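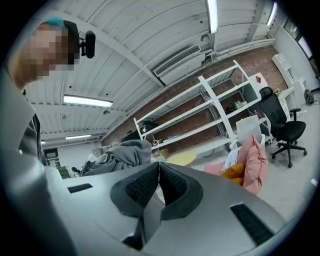 3/29/26

A slow Sunday, and I've had the big table to myself since breakfast, so I may as well write down where we've got to with the Rotich room before it all goes out of my head again.

The museum wants the river gallery ready for school parties by September, which sounded like ages when we took it on and now sounds like next week. I spent most of Friday there with the second lot of card mock-ups - the lock gates, the eel trap and the big wheel that shows how the water gets up to the mill. The gates were a joy! Two little girls worked them for the best part of an hour and wouldn't let their brother near. The wheel I'm less sure of. The handle is too high for anyone under 5, and the bigger ones spin it so fast that they never look at the water at all, poor thing.

Jeltis have quoted 300 for recutting the panels, and I think we should pay it and be glad, though I do wish I'd measured the step properly the first time. Clanano still haven't sent the rubber matting. I'll ring them tomorrow and try to be nice about it.

We've 12 labels to write as well and I've managed 2, both about eels, both far too long (no surprise to anyone who has ever had a letter from me). Cinik want them all in large type, so I shall have to be strict with myself. Soup now, then the otter one.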